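Restored plaster relief goes on view in Zesau

The Museum of Sculpture in Zesau will open its small east gallery again this September with a single large work, a plaster relief known as The Ferryman's Daughters. The relief has been away from the public for many years. It was kept in parts in the museum's lower store, and for a long time it was believed to be only a workshop copy without much value.

The work is attributed now to the circle of the sculptor Widov, who kept a workshop in the town and made funeral monuments for the families of the river trade. No signature was found on the relief. The attribution rests on the way the drapery is cut, on the form of the hands and on a short entry in an account book which the museum bought together with other papers from the Brellovar estate. The entry speaks of "the large model with the sisters and the boat" and gives a payment for plaster and for the carrying.

Markos Kouris, the curator of the plaster collection, found the entry when he was looking for something different. He was preparing a list of the museum's portrait medallions and wanted to know which of them had come from the same house.

"I read the line two times and then I went down to the store," Kouris said. "We had the boat on one shelf and the sisters on another shelf, and they had different inventory numbers. Nobody had put them on the same table before."

The relief shows three young women who stand in a low boat and look toward an old man at the oar. The woman on the left holds a lamp against her chest. The one in the middle has turned her head away, and her face is the best preserved part of the whole work. Of the third sister the right arm is lost below the elbow. The museum has decided to leave it so, and visitors will see a clean break there.

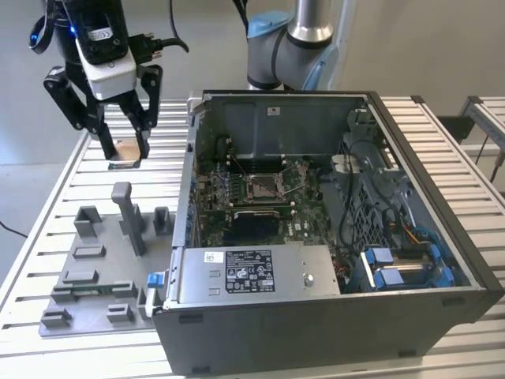
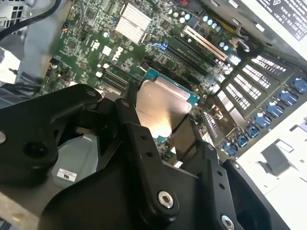
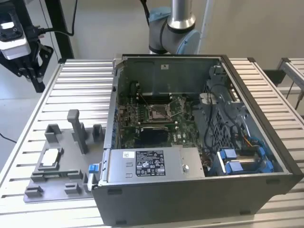 Cleaning and repair

The conservation was done by Aigars Raudsepp in the studio behind the museum courtyard. He began with the surface, which had been painted over at least twice. The upper layer was an oil paint of gray color, probably put on so that the plaster would look like stone. Under it was a thin yellow coat, and under this one the original surface with many marks of the tools.

Raudsepp took away the gray layer with gels and small wooden sticks. The yellow coat was left in place in the lower part of the relief, where it holds the plaster together. He explained that in those areas the material is soft like chalk, and even a brush with dry hair takes something from it.

"The client of such a model was not supposed to love it," Raudsepp said. "He was supposed to say yes to it, and then the marble would be ordered. So the sculptor was quick. You find fingerprints in the water under the boat, and in one place he pressed a piece of cloth and did not smooth it after."

In total the relief was put together from 251 fragments. The larger ones are joined with pins which can be removed again, and the small ones with a weak adhesive. The gaps are filled slightly lower than the old surface and toned in a warm white – from the bench in the gallery the work looks whole, but from near every repair can be recognized.

The cost of the conservation was 3540 euros for materials and the new support. It was paid by the Mitsotakis-Vlachou Foundation, which has also given the museum 3000 euros for a printed guide to the plaster collection. The guide should be ready before winter, in two languages.

Was there a marble?

It is not known if the monument was ever carved. The account book does not mention marble in connection with the sisters, and the cemetery in Zesau has no grave that fits the subject. Kouris thinks that the family may have chosen a cheaper design. He points to a simple stone near the cemetery chapel with only an oar and a lamp on it, and the lamp has the same unusual handle as the one in the relief.

Other specialists are more careful about this. Lamps of this form were common in the pattern books of the period, and a stonecutter could have taken it from there. The museum label will mention the stone near the chapel but will not claim that it belongs to the same order.

There is also the question of the title. The Ferryman's Daughters was written in pencil on the back of one fragment, in a hand that is later than the work. The subject can be a family portrait, a scene from a poem or simply an allegory of the last journey. The title was kept for practical reasons, and on the label it stands in brackets.

Visiting

The east gallery is on the ground floor and is reached through the courtyard. The relief hangs alone on the long wall with light from the side, so the shallow parts of the carving can be read well in the afternoon. On the opposite wall are 3 drawings from the Brellovar papers, among them a sheet with studies of hands. The drawings are sensitive to light and will be exchanged for others after some months.

Kouris will give a talk in front of the relief on the first Saturday after the opening, at 11 a.m. The talk is included in the museum ticket, and places can be reserved at the front desk.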